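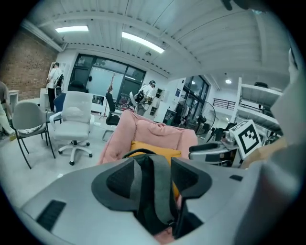

Do teenage readers finish more novels told in the first person than novels told in the third?

In the loan records and reader cards studied in this paper, first-person novels were finished more often, but the gap closed once the length of the book was taken into account.

**Figure 1.** Pink upholstered armchair with a tufted back.

## 4. Narration and Completion

### 4.1 Material

The sample consists of 74 novels for readers aged twelve to seventeen, all held by the public library in Plodport and by its branch in Ikine. Each novel was lent with a short printed card on which the reader could mark the last chapter read and add a comment. A total of 928 cards were returned in usable condition. Cards with no chapter marked were set aside before coding.

Novels were coded as first person, third person, or mixed. The mixed group includes books with alternating narrators, books made up of letters or diary entries, and five novels in verse. Where a single prologue or closing chapter departed from the main narration, the main narration decided the code. Series were represented by their opening volume only, as readers of later volumes have already shown a liking for the story.

### 4.2 Results

A card was treated as showing completion when the final chapter was marked. By this measure, first-person novels had the highest rate of completion and mixed novels the lowest. Third-person novels in the sample were longer on average, and when books of similar length were compared, the first two groups could no longer be told apart with any confidence. The mixed group remained lower at every length.

The comments help to explain this last result. Of the cards returned for mixed novels, 92 carried a remark on the narration itself. Many readers wrote that they had skipped ahead to return to a narrator they preferred. Others had lost track of who was speaking, most often in books that did not name the narrator at the head of each chapter. Complaints about the subject matter, including grief and family breakdown, were uncommon in all three groups.

### 4.3 Comparison with earlier work

The Malinowski survey found a clear preference for first-person narration but relied on what readers said they liked. The Vostotum reading project, which followed a smaller group over one school year, recorded books started and books finished and reported no effect. Our findings stand closer to the second. Stated preference and completion should be kept apart in future studies, and page count should be reported for every title.

Two limits apply. Readers who gave up early may have been less willing to return a card, so completion is likely overstated throughout. The sample also contains few novels in translation, and these were not analyzed as a separate group. Section 5 turns to the age of the main character.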